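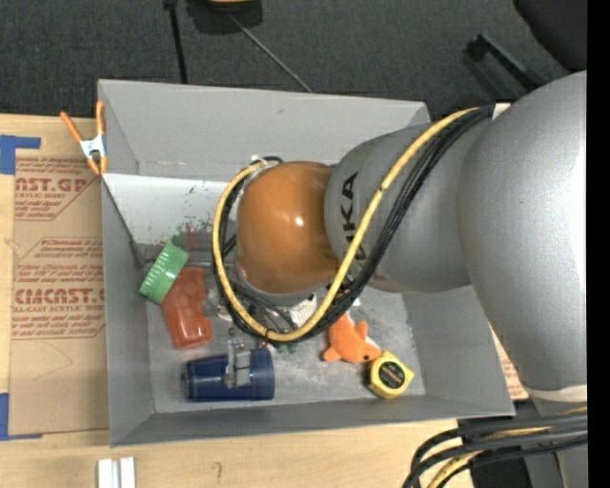
A tote is an open-topped container used for moving and holding loose goods, and I've been fond of them since my first summer job, which I spent stacking them in a seed warehouse in Drarkport. The word gets used for cloth shopping bags too, but I'm sticking with the rigid kind, the kind that lives in stockrooms and mail rooms and the back of my garage. Plenty of trades just call it a bin, and I'll go back and forth between the two. Gray is a very common color for them, and a big gray one with no lid, like the one on the pale wooden tabletop, is what I picture whenever somebody says the word. Blue comes second for me, then that dull red the bakeries like.

Name

I've heard tote, bin, tub, crate, lug and (from one very stubborn uncle) "hamper." A lug is a fruit and vegetable word, mostly. A crate usually has slatted or vented sides, though people who sell them don't stick to that and I've stopped arguing. "Tote" most likely comes from the verb, to tote something around, and where the verb came from is anybody's guess.

Shape and stacking

There are two big families. Straight-walled totes hold more for their size and stack neatly on top of each other, but an empty one takes up just as much room as a full one. Tapered totes nest, so a pile of empties shrinks down nicely, and you lose a little space inside. Then there's the stack-and-nest type, which does one thing facing forward and the other when you spin it around. I love these! My old boss Dionysis Spanos did not. He had a tower of 15 come down on a Friday-sized order of onion sets because one was turned the wrong way, and he brought it up every March when the planting rush started.

Bottoms matter more than you'd think. A flat bottom slides well on a shelf, a ribbed one is stiffer but catches on rollers, and a bottom with drain holes is great for lettuce and terrible for screws.

Before plastic

Wood came first in most places, along with wicker and sheet metal. The little shipping museum in Bunen has a wall of old wooden fish boxes with the owners' names burned into the ends, and you can still smell them a bit. Doğukan Bayram, who looks after that wall, told me the port once kept 800 in use and that arguments over whose box was whose went on for years. Molded plastic took over because it washes easily and doesn't leave splinters in anybody's hands.

Care

Wash with warm water and dish soap, then let them dry upside down. Sunlight makes some plastics brittle over time - I lost six good ones on the south side of the garage that way. Don't stand on them. The Menzies hardware store in Wakness used to sell replacement lids on their own, and if you find a place that still does, buy a couple extra, as lids always crack first.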